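Home | Projects | Reports | Staff | Library | Contact

Handover of Small Parts Between Two Arms: Can a Bench Cell Take On Packing Chores?

Final project report, Begoña Montes
Submitted Mar 25, 2019

Shares 13 | Comments 2

1. Purpose

The project asked whether a low-cost cell with two arms can do a job that people in small packing rooms do all day: pick up a part with one hand, turn it, pass it to the other hand and put it down the right way up. The same movement occurs in the home, for instance when cutlery is sorted or a plug is turned before it goes into a socket. The question was limited to rigid parts small enough for one gripper. Cloth, bags and food were left out.

2. Background

Two earlier student projects in the department used a single arm. The first, Rekau, placed parts in a tray but could not turn them over without setting them down on edge, and many parts fell. The second, Jurčo, added a fixed stop on the table for turning. This worked for cubes and failed for anything longer. Both reports recommended a second arm. A visit was made in August to the packing room at Lirnness, where staff turn parts in the hand without looking and place them in less than two seconds. That figure was used as the target.

3. Method

Both arms stand on the near side of a pale table with walls at the back and sides. The left arm picks up the part and carries it to a meeting point to the right of the table centre. The right arm approaches with its fingers open, closes, and the left arm lets go after a short delay. The meeting point was moved to the right after early tests, as the left wrist has more free travel than the right one when the part is tilted.

Motion planning was done in Gridora, with joint speed limited to half of the rated value. The cables run along the outside of the arms and are tied at intervals. The slack at the wrist had to be set by hand. Too little slack stopped the wrist from turning fully, and too much allowed the loop to touch the part.

A trial was counted as good if the part changed grippers and was set down on the correct face without help.

4. Results

A total of 993 trials were run over 16 sessions. Of the trials that failed, 199 failed at the handover itself. The remaining failures were at the first pick or at the final placing, and were not studied further.

Most handover failures had one cause. When the first gripper held the part slightly off centre, the second closed on a corner and the part rotated as the first let go. Slowing the approach did not help. Offering the part at a tilt helped a good deal, as it left more of one side free for the second pair of fingers.

The mean time for a full cycle was 13 seconds. No cycle came near the Lirnness target.

5. Discussion

The cell can do the chore, slowly, when the parts are known in advance. For a shop floor this may be enough where work can run overnight. It is not enough at a packing bench beside a person, and the failure rate would mean that someone has to check every tray.

For household use the result is weaker. Each new shape needed a new set of grasp points, entered by hand, and this took most of a morning per shape. A kitchen drawer holds more shapes than the project covered.

6. Further work

- Measure the offset of the part after the first pick and correct for it before the handover.
- Fit softer finger pads and repeat the tilted trials.
- Route the cables so that the wrist loop does not need resetting.
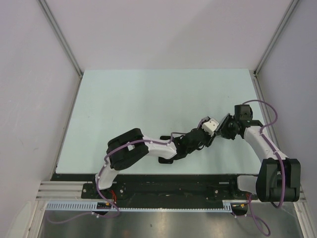
Figure 1. Handover position, with the small white part held at a tilt in the left gripper and the right gripper alongside.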